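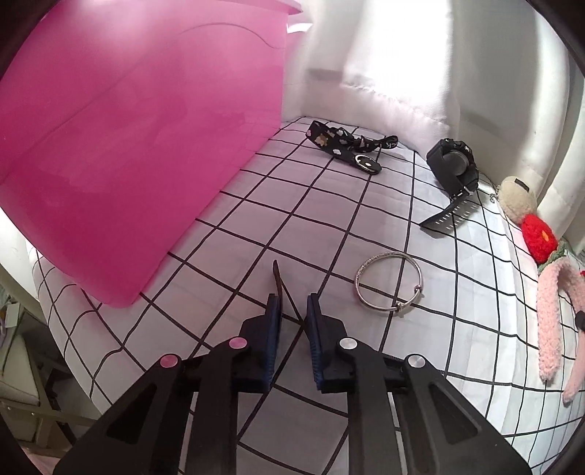 ¿Qué se vende en Casidness? Accesorios pequeños y muñecos de punto: pulseras, relojes, cordones para llaves y peluches de ganchillo.

Casidness abrió en Prinisville en diciembre, en un local de 52 metros cuadrados que antes era una mercería. Lo llevamos Yuxi Liang y Hanyu Tang. Yuxi se ocupa de los accesorios y de los pedidos; Hanyu teje y revisa lo que nos mandan otras tejedoras de la zona. El catálogo tiene ahora 216 artículos – 19 de ellos son muñecos de punto.

Los muñecos se hacen por partes. Primero va el cuerpo, después la cabeza y al final los cuellos, hojas o flores, que se cosen a mano. 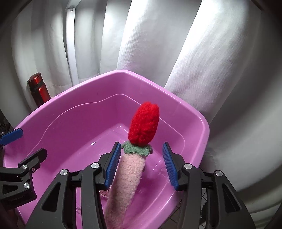 Un muñeco mediano lleva dos tardes de trabajo. Si alguien quiere otro color de lana, lo apuntamos y avisamos cuando está listo. Las pulseras se pueden cambiar de talla sin coste durante el primer mes.

Enviamos a todo el país. Los pedidos de Ernalley se recogen también en la papelería Tan, en horario de tienda. Cerramos los lunes y la primera semana de agosto.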